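Notes from the Teaching Bench

I spent most of January holding a robot's hand. If you've been wondering why I'm slow to answer email, that's why! Our group at Riltach is teaching an arm to do small tabletop jobs by demonstration, which means one of us moves it through the task while the software records everything, and then we do it again. And again. The goal Bianka Kocsis set for us is 2000 good demonstrations before we train the first serious version.
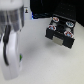

Szabolcs Lengyel

We teach in two ways, and people keep asking me which one I like better. In the first, you grab the arm and push it where it needs to go (it goes limp for you, more or less, though the elbow always feels a bit stubborn to me). In the second, you sit at the Tulura controller a few feet away and drive the arm from there while watching the camera views. Hand guiding is faster to learn. I had a visitor from the Fekete office doing decent reaches before her coffee got cold. But my own hands get into the camera views when I do it that way, and then the robot learns from pictures with a big human thumb in them, so for the real recordings I've moved almost completely to remote control.
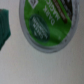
Remote control took me a lot longer to get used to than I'd like to admit. The wrist view is soft up close, and it has no interest in which way is up for you, so left and right start swapping places in your head. I've learned to steer by big, plain shapes. With a coffee pod I go by the light gray rim against the white surface and forget about the lid, because reading DARK MAGIC upside down does nothing for my aim. Once I quit trying to make out the print, my approaches got a lot smoother, and my shoulders came down from around my ears too.

The other habit I had to break was fixing things on the fly. If I came in crooked, I'd wiggle the arm until it looked right, and all that wiggling went straight into the recording. Now I back off, come in again, and keep the second try going as one clean motion. Bianka likes to keep a few of the messy ones on purpose, so the robot has some idea of how to recover. We're still arguing over how many!
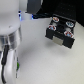

What we keep and what we toss

Every recording goes into Brematov, our review tool, and one of us watches it at double speed before it counts. Out of our last batch of 100, we kept 82. Most of the rejects were mine from late in the afternoon, when I get impatient and close the gripper too early. So I've started recording before lunch and leaving the reviewing for after 3 p.m., and so far I'm much happier with what I see.
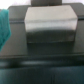 Gray block, seen from the wrist camera.

Blocks are up next for me. If you'd like to try the controller, stop by the bench in the morning and I'll get you set up. Give yourself an hour, and don't worry if your first few runs look terrible, mine sure did.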